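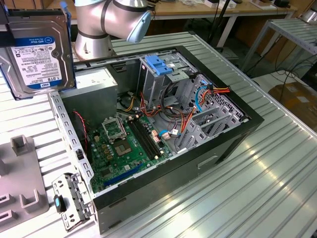
A WD Blue drive in its blue plastic carrier, with the open case behind.

Review: Radska Trail Planner, desktop version
Posted 02/03/2024

I like a paper map. I also like getting back to the car park before they lock the gate, and over the years those two likings have drifted apart. So this winter I paid for the Radska planner, which lives on your computer at home and lets you draw a walk, print it and send it to your phone before you set off for the park and lose all signal.

Installing it took most of an evening. The full set of national park maps comes to 83 gigabytes, and our village broadband treated this as a personal insult. You can pick single parks instead, and I'd suggest you do, unless you plan to walk in all of them by June.

Once it's running, it is very good. You click along the path and the route sticks to it. Getix, which I used before, had a habit of sending me through the middle of lakes. Radska knows about stiles, footbridges and the lavatories at the Prullo visitor centre, and it knows that those lavatories close at four. I could have done with that last autumn.

The walking times are another matter. It gave me three hours for the Chiang Ridge loop, all 10 miles of it, with a climb at the start that had me holding on to the heather. It took us over five, including lunch and a long talk about whose idea it was. There's a slider for pace, running from "steady" to "brisk". I've looked for a setting below steady and there isn't one.

Printing is lovely if you have decent paper. Contours come out crisp, car parks are marked, and the grid numbers can be read without glasses. The campsite layer is patchier. It shows 7 sites around the lake at Prullo, one of which is now a field of sheep. They were very decent about it.

It costs £80, paid once, with map updates for as long as the firm can be bothered. That's a lot of tea and flapjack. Against that, Getix wants paying every year and still hasn't apologised for the lakes.

Good: paths, printing, works with no signal.
Less good: the download, the sheep, its opinion of my legs.

Four stars out of five. I'd buy it again, and I'd start the download before breakfast.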